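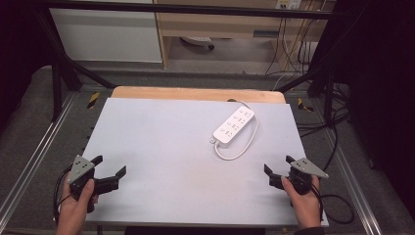 Agnese Koppel has been inspecting electrical equipment in rented workshops and small offices for most of her working life. She began as a maintenance electrician at the Pradent joinery works and now runs the testing round for Ciltside, a group of shared workspaces let by the bench and by the room. We spoke on a Friday morning in the store at the main building, where she keeps her test instruments, a rack of labelled leads and a crate of items waiting to be scrapped.

Her subject was extension leads, which make up a larger share of her failures than any other class of equipment.

"People look at the appliance," she said. "They'll bring me a kettle because it smells odd. They don't bring me the lead it was plugged into, and the lead is where I find the heat damage."

The inspection begins with the eye and the hand. Koppel runs the full length of the cable through her fingers before connecting any instrument, feeling for flattened sections, cuts and places where the sheath has gone stiff. She then looks at the point where the cable enters the plug. If coloured cores are visible outside the grip, the lead fails.

"Most of what I reject, I reject before I've switched the tester on. A meter gives you a reading for the minute you're connected. A crushed cable can give a perfectly good reading on the bench and a bad one when somebody moves a chair."

After the visual check come earth continuity, insulation resistance and polarity. For continuity she measures from the earth pin of the plug to the earth contact of every outlet, and she is particular about the word "every". Older practice in some of the buildings she took over was to test the first outlet and sign for the whole strip. She reopened those records.

"On a strip the contacts are usually one long piece of metal, so the argument was that if one is good they're all good. But the contacts wear separately. The outlet nearest the cable gets used ten times as often as the one in the middle. The springs go soft, the pin sits loosely, and then you have a resistance you didn't have before, carrying current."

I asked about load. She regards the printed rating as the most ignored text in any building. At Ciltside the rule is that heaters, kettles and anything with a compressor go directly into a wall socket. Before the rule was written she logged the contents of 60 benches over a month and found that the trouble was concentrated at five of them, all in the same unheated corner of the ground floor.

"It was the cold. Each tenant had bought a fan heater, and each fan heater was on a strip with a computer and a soldering station. The answer was to get the heating in that corner repaired. I could have written notices until I retired."

The same corner later produced her only serious fault, in a lead supplying a glue pot. The tenant, a firm called Stoltutine that repairs instrument cases, had stored the lead wound on its drum and used it in that state. With the cable coiled, the heat in the inner turns could not escape and the insulation softened until adjoining turns stuck together. Nothing caught fire. Koppel cut a section out of it and still uses it when new tenants are shown round.

"I pass it to them and ask them to pull it apart. They can't. It does more than the talk does."

Daisy-chaining, the practice of plugging one strip into another, is prohibited on all her sites. She accepts that the rule is broken most often where the fixed sockets are badly placed, and she records each case as a request for a new outlet. In the past year this has produced 30 such requests, and the landlord has agreed to fit most of them. The exception is the old drawing office, where the walls are solid stone and the work would need consent.

On how often leads should be tested, Koppel is wary of fixed intervals. A lead behind a filing cabinet and a lead dragged across a workshop floor each day should not share a date. She sorts equipment by how it is used and sets the interval from the history of failures in that group. Her records are kept in a program named Ugwu, written for her by a former tenant, which she describes as ugly and reliable. It stores the reading from each test alongside the earlier ones, so that a slow rise in earth resistance can be seen while the lead is still within limits.

"The pass label is the least useful part of the job. It says the thing was all right on the day. I'd sooner have three readings and no label."

She is also sceptical of repair. A rewired plug is acceptable if the cable is sound and the fuse is correct for it. A moulded strip with a damaged case is cut up. Taping a split sheath is treated as a failure whatever the instrument says, and the plug is removed before the item goes into the bin, so that it cannot be taken out and used.

"They do get taken out," she said. "I had one come back to me for testing with a new plug on it. I recognised my own pencil mark."

Her advice to anyone without access to a tester was brief. Unplug the lead and feel the plug after an hour of normal use; if it is more than slightly warm, stop using it. Look for browning on the face of each outlet. Unwind any reel completely. Keep cables out of doorways and from under rugs, where damage cannot be seen. Replace a strip in which plugs have become easy to pull out.

She had another floor to finish before noon, and took the tester with her.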